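Folding and sorting gone over to the machines — what happened at your place?
Board: Laundry, Linen and Garment Care > Shop Talk

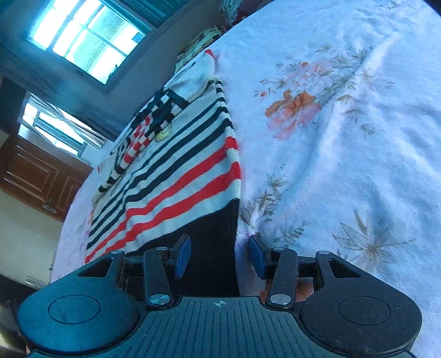 kurkent_nights wrote:
I've been on the folding side at the Kurkent plant long enough to remember when the whole back room was tables and people, and I'd like to hear from anybody whose shop has gone through what ours is going through. We do rental linen, and we also do what the office calls household bags, where a family sends in a week of everything and gets it back folded. The flat linen went to the Trandero line in December and I have no quarrel with that, because feeding king sheets is hard on the shoulders and I don't miss it one bit. Now they want the household bags to go the same way, and that means knits. Take a sweater like the striped one, cream with red and black, with that black ribbed band along the edge and a knitted picture worked into it. Lay that on a flowered sheet and ask a machine which part is sweater and which part is bed! A person sees it without trying. I'm not against it, I would just like to know what the day looks like afterward for the people standing there. Do you still fold? Do you watch? Do you get moved to the dock?

Reply by mamaduck_linens:
Welcome to the club, and pull up a chair. We're a smaller outfit (hotel towels, two nursing homes, and the odd wedding) and we've had a Gristis sorter since before I was made lead. The short version is that I fold less and walk more. I used to stand in one spot with the radio on and talk to the woman across from me for eight hours, and I'll tell you that was the best part of the job. Now I have three stations to look after and they're spaced out so the carts can get through, and you can't hear each other over the blowers anyway. My back is better. I miss the talking. Both of those are true and I've never managed to get the front office interested in the second one.

Reply by pressroom_pete:
I'll be the grump. Knits are a terrible thing to hand over. A towel has four corners and it stays a towel. A sweater has sleeves, and a neck, and it stretches if you pick it up by the wrong place. Our trial ran 1,365 pieces and 253 of them came back to the hand table to be done again. They called that a good result. The people at the hand table did not call it that, seeing as they were still being counted on the old rate while they did their own work plus the returns.

Reply by Araba Dogbe:
Pete, I was on the team that set up the trial at Bainbridge, which I think is the one you mean, and I'd like to speak up for it a little, if you'll let me. The 253 included everything the operators pulled by choice, and we had asked them to pull anything they weren't happy with. A good many of those were folded fine and just not as neat as somebody with twenty years in would like. You're right about the rate, though. It should have been changed the first morning and it took us far too long. I argued for it, but I could have argued louder.

What I'd say to the original poster is to ask early who does the teaching. At Bainbridge the folders themselves showed how each kind of garment should be handled, where to take hold of a sweater so the rib doesn't get pulled, which way the sleeves go, all of that. It was paid as skilled time and I think it was the one thing everybody agreed had been done properly.

Reply by pressroom_pete:
Same trial, yes. I'll give you the teaching pay, that was fair. I don't give you "by choice." When the customer gets a cardigan back with one sleeve on the outside, it's our phone that rings.

Reply by mamaduck_linens:
Play nice, you two! For what it's worth we had the same argument over bath mats and it went on for most of a winter.

Reply by cuffs_and_collars:
New here, so forgive me if this has been covered. I came over from retail alterations and I do the mending bench, plus anything the line kicks out. I like it a great deal more than I thought I would. What comes to me now is the interesting stuff — loose hems, a snagged cuff, a button hanging on by a thread — and I have time to do it right. But I'm one person, and that bench used to have four. Two of them went to the trucks, and one retired earlier than she'd planned. I try to keep that in mind when I'm telling people how nice my job is.

Reply by kurkent_nights:
Thank you all, this is more use to me than the slideshow we got. We run 3,664 pieces on a heavy night, and they're saying the first 300 household pieces would go through the machine with two of us beside it, and then they'd "review." I asked what review meant and was told it would be looked at. Araba, I'm going to take your point about the teaching straight to my supervisor, and Pete, I'm going to ask about the rate in the same breath. Did anybody get theirs put in writing?

Reply by Araba Dogbe:
We did in the end, one page, signed by the plant manager. I'll ask whether I can share the wording with the names taken off.

Reply by pressroom_pete:
Get it before the machine is bolted down. And ask where the stools are going, because ours vanished the same week.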